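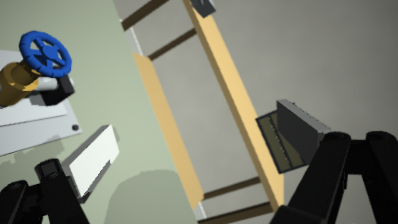
About Ullow

Ullow publishes independent research on the money side of professional and college sports. We look at team valuations, stadium deals, ticket pricing and media rights, and we start from the position that the number in the press release is probably wrong.

The company began 10 years ago as a newsletter. Our first issue took apart a claim that a minor league ballpark would "pay for itself" through parking and concessions. The math depended on a full house every night, including April. The team's owners were not pleased, and a few city council members subscribed.

We now have 2,000 paying subscribers and three regular products:

Etberg Report
A monthly review of franchise sales and valuations. A team is worth what somebody pays for it, and most teams haven't been sold in years. We say so when a figure is a guess, including when the guess is ours.

Nieminen Index
Tracks what it costs to attend a game after fees. Teams like to quote the cheapest seat in the building. We check whether anyone can buy it.

Gasach Files
Stadium leases and public financing agreements, read all the way through, with notes. Start with the maintenance clauses. That's usually where the city loses.

Who pays us

Subscribers do. We don't take money from teams, leagues, betting companies or developers, and we don't run "partner content," whatever that is supposed to mean. We don't sell forecasts either. Plenty of firms will tell you what a club will be worth in 10 years, and we have yet to see one go back and grade its old predictions.

Corrections

We get things wrong. Errors are listed on the corrections page with the original wording left in place. If you think we've misread a contract, send us the page number and we'll look again. A statement from the team's communications office doesn't count as a source.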